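Give me soft fingers and a messy desk

I have been comparing grippers for long enough to have opinions, and my strongest one is that we pay far too much attention to force and far too little to the pads. Put two grippers on the bench, and visitors ask how hard they squeeze. I want to know what the finger does in the last 2 millimeters before contact, and what the rubber does right after.

Take the cup. A thin plastic drinking cup is a wonderful thing to test with (and cheap, and you can crush 20 of them without writing to anyone). It bends when you look at it. A hard, smooth finger has to press to keep hold, and pressing is exactly what the cup can't take. A ribbed pad gives you grip at a lighter squeeze, and you can feel the difference in your own hand when you work the fingers yourself. 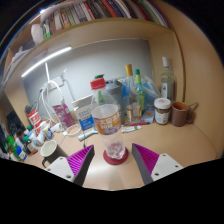 Do you need a full arm to compare two sets of fingers?
A hand-held tool is enough for most of it, as long as the fingers are the same ones you plan to bolt on later and you move at a speed the arm could match.

I'd go further and say the hand-held version should come first. When we looked at the Stindora and the Riditeck fingers, we had them mounted on an arm within the hour, and then lost most of December to the controller. We learned a great deal about the controller! We learned almost nothing about the fingers. Hartmut Hinrichs, who has built more fixtures than I have read about, told me to take everything off the arm and go pick up cups. I wish I had listened sooner.

My other plea is for clutter. Our bench at Destbridge used to be a bare white table with one object in the middle, and every gripper looked brilliant on it. Real desks have bottles standing behind the thing you want, a cable across the approach, a bag that sticks to whatever brushes past. Wide fingers that score beautifully on a bare table start knocking things over, and you find out fast how much room they need to open.

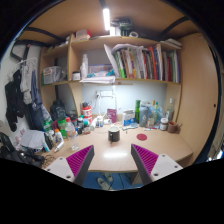
So when I score a gripper now, I keep two numbers, one for the clean table and one for the crowded one, and I care about the gap between them. Inga, our small test arm, managed 50 clean lifts in a row on the bare table with her old fingers, and only 29 out of 50 once we filled it up. Same arm, same camera, same code. I found that result thrilling, because it pointed straight at a part we could change in an afternoon – the fingers were simply too thick at the tip.

I know the arms get the applause, and I love a good arm as much as anyone. But if you have a little money and one free week, spend both on pads. Try soft ones, try ribs running the other way, glue something odd to a fingertip and see what it does to a mug.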